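12 February 2020
By the Deddale equipment desk

Buying a robot arm for kitchen tasks: your questions

What should we budget for besides the arm?
The gripper, the mount, a wrist camera, spare fingertips and cabling. Sites buying through Deddale are asked to put these on the same order as the arm. Spare fingertips are £50 a pair. The wrist camera is £300 and the table mount is £700.

Do we need the Cesau or the Bogale?
The Bogale has the longer reach and suits a full worktop. The Cesau is enough for one appliance and a plate.

How many sets of fingertips should we order?
Order 2 for each arm. They wear at the points, and delivery can be slow.

Can we use ordinary household appliances?
Yes. Steamers, kettles and crockery come out of the consumables line, so keep them off the equipment request. Buy the same model each time if you can. Handles differ a lot between makes, and a change means setting up the grasps again.

How much table space is needed?
Measure with the appliance in place and the gripper fully open. Leave room at the side for plugs and cables.

Is servicing included?
The first year is. After that Vemden handles it under a separate contract, renewed each July. Put it in next year's budget now.

Can we hire before we buy?
Yes, by the month. Hire charges are not taken off the purchase price.
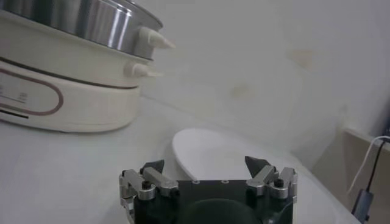
Requests for hire go on the same form as purchases, with the start month written in the notes box.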